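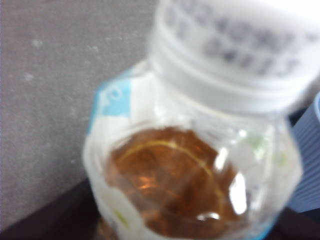
Tea bottle with a white screw cap, seen up close by the wrist camera.

Svenja Bachmann keeps her equipment budget on a single sheet of paper, folded in her jacket pocket, and she had it out before I'd found a chair. She runs planning for Undeck, which packs mixed drink orders for small offices and corner stores, and she has spent most of this year working out what it would take to put robot arms on the picking line. We talked for most of a morning, and the paper got unfolded again and again.

"People ask me what the arm costs," she said. "I love that question, because the arm is the easy line! You get a quote, you write it down, you're done by lunch. Then you start on the rest of the page and you're there for a month."

The rest of the page is grippers, cameras, mounts, spare cables, tables, training hours and a line she calls "stuff we broke." The first draft covered 8 arms in one go. The current one covers 4, with 2 bought now and 2 held until November, and she thinks it's a much better plan.

"I was so excited I wanted everything on the same truck. Then I did the floor drawing and saw we'd have arms standing there waiting on us. We didn't have enough people who could set one up. So now we buy a pair, we learn the pair, and then we go back with better questions."

Why start with bottled tea? Bachmann laughed at that one. Tea is a big part of what Undeck ships, and bottles are a fussy thing to pick up. The plastic is clear, the liquid is dark, and the light bounces off all of it. She wanted the hard case in the trial so the price would include the hard case.

"If you test with cardboard boxes you'll get a lovely result and a cheap quote," she said. "Then you put a shiny bottle in front of it and you're buying a second camera. I'd like to know about the second camera in the first meeting, please."

The gripper took up more of our talk than the arm did. Her team is using plain two-finger grippers, black, tapering to narrow tips, and she is a fan. She had been ready to pay for a suction setup from Pirero, and still has the quote clipped to the back of her sheet. She decided to hold off until the fingers had been given a fair run on the full drinks range, jasmine oolong and all.

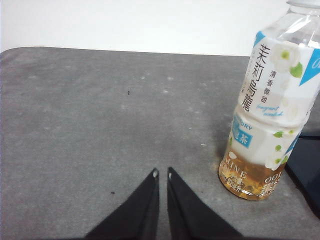

What goes on the sheet

I asked her to read me the lines in order, and she did, with commentary. Arms first. Then grippers, one per arm and one on the shelf. Wrist cameras, same rule. Tables and mats get their own line after she left them off the first draft and had to go back and ask for more.

"A gray mat! I forgot the gray mat. It sounds like nothing, but you want the same surface at every station, and you want to be able to replace it when it's scuffed up, so it has to be in there."

Training is the line she fought hardest for. She asked for 70 hours, paid, during normal shifts, and got all of it. Voltitz, the supplier she chose for the first pair, offered a short course as part of the deal. She took the course and kept the hours too.

"The course teaches you the machine. The hours are for our own bottles, our own tables, our own mistakes. I wouldn't trade one for the other."

She also talked to Quezada, a smaller outfit that rents arms by the month, and speaks warmly of them. Renting would have cost more over the life of the project by her math, but it would have let her start sooner. If she were doing this for a shop half the size, she told me, she'd rent first and wouldn't lose any sleep over it.

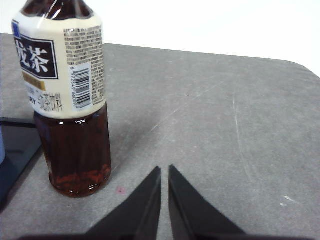

A bottle of tea beside the open gripper, label and barcode side in view.

Labels come up a lot when she talks about software. Some of the teas they handle carry Chinese or Japanese text, and she wants a camera setup that can tell one bottle from its neighbor. Reading barcodes at the station is priced as an option, and she hasn't made up her mind. It might be simpler to scan everything at packing, the way they do now.

"I go back and forth on it. Ask me on a Tuesday and I'll say buy it, ask me on a Thursday and I'll say wait."

Her advice to anyone starting a first budget was to get onto the floor early, with the real products, and to write down every small thing somebody has to go and fetch. Those small things made up most of her second draft. The third is due before the November order, and she's already got notes for it up the margin of the sheet, in green pen, mostly about cables.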